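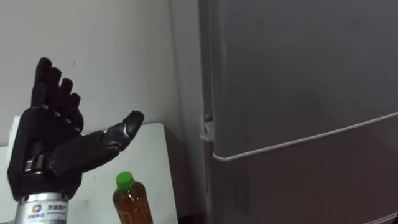 Careers > Engineering > Software > Manipulation
3 min read
About Teams Open roles Blog Contact

Software engineer, hand control and grasp planning

Tidex, Condport office. Full time, on site at least four days a week. Start in September if you can, later is ok.

Short version: we need one more person on the manipulation team. You write the code between "perception says there's a bottle" and "fingers close on bottle." C++ mostly, Python for tooling. Team is small, you'd be number six.

What we work on

Five-finger hands doing kitchen stuff. Bottles, cups, cans, jars, fridge doors. The stack is called Porkden, it's ours, started as one giant script and has been getting broken up ever since. Right now it has a grasp planner, a joint-level controller running at 100 Hz, a perception node that gives us object poses, and a replay tool everyone uses and everyone complains about.

Perception is in decent shape except for clear plastic with liquid in it. Depth goes to pieces on those. Caps are fine. So pose from the cap, guess the body — works until the bottle is tilted.

Planner is where the hurt is. It picks a wrist pose first and fingers second, and the thumb ends up wherever it ends up. We want them solved together. So-yul Han has a branch that does this, and it's good but too slow to run live. Making it fast is most likely your first real project.

First few months, more or less

- get the build working on your machine (a day. maybe two)
- fix something small in the replay tool so you learn the log format
- take over the preshape code. Opening the hand to the right width before contact, thumb timing, all that
- profile the joint planner branch, cut it down, get it merged
- write regression tests. We have 357 recorded grasp attempts with labels and no good way to run a new planner build against all of them overnight. Needs doing badly
- collision checking near appliances. Reaching for something right next to a fridge, the planner treats the whole door as one box, and teh hinge side gets no margin at all

You should have

- solid C++, stuff that has run on real hardware or at least against a real clock
- enough Python to not be slowed down by it
- kinematics, Jacobians, contact. You don't need to derive it on a whiteboard, we don't do whiteboards
- some time with ROS 2 or a similar middleware. If you hate it, fine, join the club
- patience for debugging over logs. Lots of plots

Nice to have: trajectory optimization, tactile sensing, CAN bus experience, MuJoCo or any contact simulator. Having read vendor docs in a language you don't speak also helps more than you'd think.

No degree requirement. Two of the team don't have one. New grads ok if you can show us a project that moved something.

Not this role: training big policies from scratch. We use a learned grasp scorer but that's another team, over at the Kemppainen building, and they're hiring seperately. Ask and we'll pass you along.

Day to day

Standup at 10, fifteen minutes. Robot time gets booked in two-hour slots, mornings fill up first. Code review is required for anything that touches the controller, optional for tooling. On-call doesn't exist. Somebody does have to be in the room when the arm is powered, so full remote won't work for this one, sorry.

Pay range is in the form, we put the actual numbers there. Health, dental, 24 days off plus holidays. Relocation help within the US. Visa transfers yes, new visas case by case.

How to apply

Send a resume and one piece of code you wrote, link or zip. No cover letter. Tell us in a few lines what the code does and what you'd change about it now.

Then: a call with Onni Aaltonen (team lead, 30 min), a take-home using a few of our logs — paid, capped at 4 hours — and one afternoon on site where you pair with So-yul on a planner bug. A real one. Offer or a no within a week after that.

Questions before applying go to Onni, same form, pick "ask the team" in the dropdown. He answers late in the day usually.

Back to all roles Perception Controls Tooling Next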